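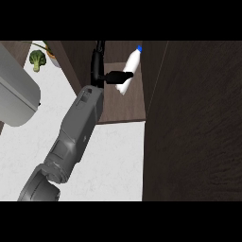 How many episodes does the Stonora set hold?
It holds 2,449, each one a single kitchen task run in simulation by students in the Talumus robotics club.

Episodes are stored in 40 folders, one per kitchen layout. No run goes past 300 steps. Failed runs are kept - check the success field before training.

Known problems
28 episodes have no task text. Dursun, our loader, skips them by default.

Cite as: Talumus Robotics Club, Pumitstead, Stonora kitchen set.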